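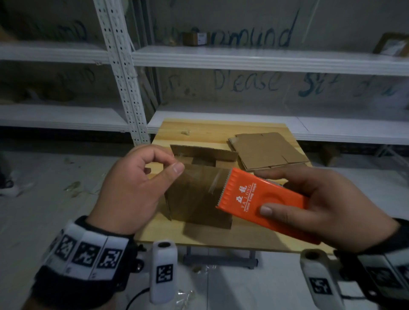

Thema: Klebeband am Karton - wie macht ihr das?

roswitha_r
Hallo in die Runde, ich packe seit November die Sachen für unseren kleinen Wollversand und ärgere mich jeden Abend aufs Neue über das Klebeband. Ich habe so einen einfachen orangefarbenen Handabroller aus Kunststoff mit Zackenkante und klebe meistens im Stehen am Holztisch, der Karton steht hochkant vor mir und die Deckelklappen sind noch offen. Mit links ziehe ich den Streifen, rechts halte ich den Abroller. Trotzdem landet das Band gern schräg auf der Pappe, und dann sieht das Paket schon vor dem Losschicken müde aus. Habt ihr da einen Trick?
Liebe Grüße, Roswitha

Hagedorn_B
Liebe Roswitha, willkommen im Club! Ich habe in meinem Leben bestimmt mehr Klebeband schief geklebt als gerade (meine Frau würde das sofort unterschreiben). Mir hat geholfen, den Anfang erst fest anzudrücken, eine Handbreit vor der Kante, und dann den Abroller zu bewegen statt das Band. Wenn man mit Daumen und Zeigefinger am Streifen zieht, dreht er sich fast von selbst weg.

senthil_s
Da muss ich ein bisschen widersprechen, Bernd. Bei kleinen Kartons ziehe ich das Band immer von Hand, da habe ich viel mehr Gefühl dafür. Wichtig ist nur, dass der Karton nicht wegrutscht. Warum steht er denn hochkant? Ich lege ihn flach hin und mache den Boden zuerst, drehe ihn um, fülle ihn und klebe dann oben zu.

roswitha_r
Hochkant, weil ich rechts auf dem Tisch immer den Stapel mit den flachen Kartons liegen habe und sonst kein Platz bleibt. Ins Regal dahinter mag ich sie nicht legen, da laufe ich mich ja tot.

Mühlbauer H.
Der Stapel muss weg vom Tisch, das ist meine feste Meinung. Bei Lavton, wo ich früher in der Packerei war, standen die Zuschnitte senkrecht unter dem Tisch, und man griff sie von oben heraus wie Schallplatten. Wir hatten 400 Sendungen an einem normalen Tag und 600 vor Weihnachten, da lernt man das schnell. Und bitte nicht an der Rolle sparen, das dünne Band reißt gern längs ein und dann pult man.

till_boe
Hartmut, bei allem Respekt, wir reden hier von einem Wollversand und keiner Packerei :) Mir wäre das Bücken unter den Tisch auf Dauer zu viel, mein Rücken meldet sich schon beim Schuhezubinden. Ich nehme inzwischen Papierband zum Anfeuchten - braucht etwas Geduld, hält auf Pappe aber wunderbar, und der Karton kann hinterher komplett ins Altpapier.

Hagedorn_B
Papierband ist schön, Till, aber bei Wolle wäre mir das Gepansche mit dem Wasser nicht geheuer.

roswitha_r
Ach, ihr seid lieb, danke euch allen! Ich räume heute Abend den Stapel erst mal auf einen Hocker neben den Tisch, das ist wohl der Kompromiss zwischen Hartmut und Tills Rücken. Dann probiere ich es flach, wie Senthil schreibt. Till, welche Breite nimmst du denn beim Papierband?

till_boe
Die mittlere, sechs Zentimeter. Die schmale hat mir bei schweren Sachen nicht gereicht.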